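Gresa Teleoperation Kit
Two leader arms, one operator, and a simulated room to make your mistakes in

Product notes, August 2018

Gresa is a set of hand-held leader arms for showing a two-armed robot what you want done. You move your arms, the robot moves its arms, and the software writes it all down. Nothing has to be programmed, although you will be surprised how long it takes to put an object on a plate when your hands are somebody else's.

The kit is built by Conneely in our own workshop and works with any follower arms on our supported list. It also works with no arms at all. Every kit includes a licence for Wisora, our simulator, which stands in for the real robot until you can be trusted near one. We recommend starting there. So does Noreen McGrath, who runs our repairs bench and has a drawer of bent fingers to back up her opinion.

Wisora loads a room, a table and a clutter of things to move. The view comes from the robot's side of the job, so your own arm will get in the way about as often as it does at home. Learn to work around it. Operators who can manage a tabletop past a large white elbow tend to do very well later on. 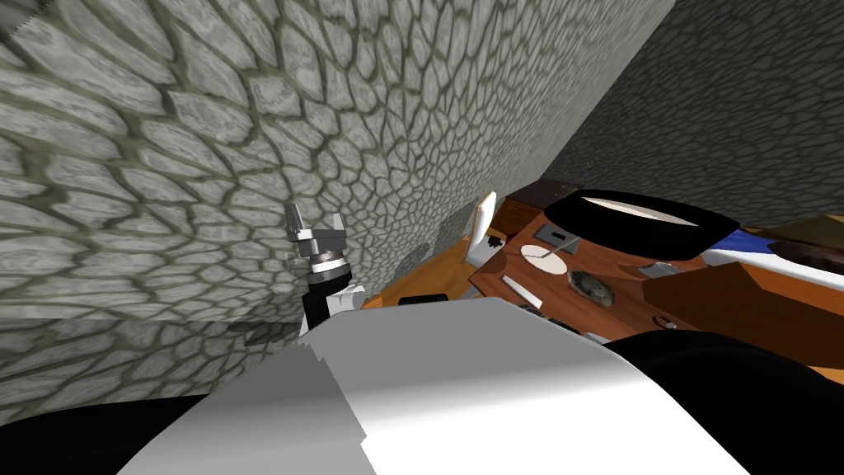 Tabletop practice in Wisora, one gripper up and the other arm close to the viewpoint.

The stone walls are a matter of taste. Saeed Pakzad, who builds our practice rooms, feels that grey laboratory floors make people careless. You can swap the room for a plain one in the settings – he will not be told.

What you get
Two leader arms with finger triggers
Desk clamps and a foot pedal for starting and stopping a recording
Wisora licence with 17 practice rooms
5 m cable, in a colour you can find under a desk
Storage for 1,000 demonstrations on the supplied drive

Recording a demonstration
Press the pedal, do the task, press the pedal again. A long press throws the last attempt away, and you'll use it. For a simple pick-and-place we suggest 20 clean demonstrations before you try training anything. Slow and dull is good. The robot will copy your flourishes faithfully, including the one where you stop to scratch your nose.

Hand guiding
If you would sooner grab the follower arm and push it through the motion, the Flullis wrist handle is sold separately. It bolts on behind the gripper and makes the arm go limp while squeezed. Please support the arm before you squeeze it. See above, drawer of bent fingers.

Warranty
Two years on the leader arms, from February for anyone who pre-ordered. The foot pedal is covered for normal stamping only.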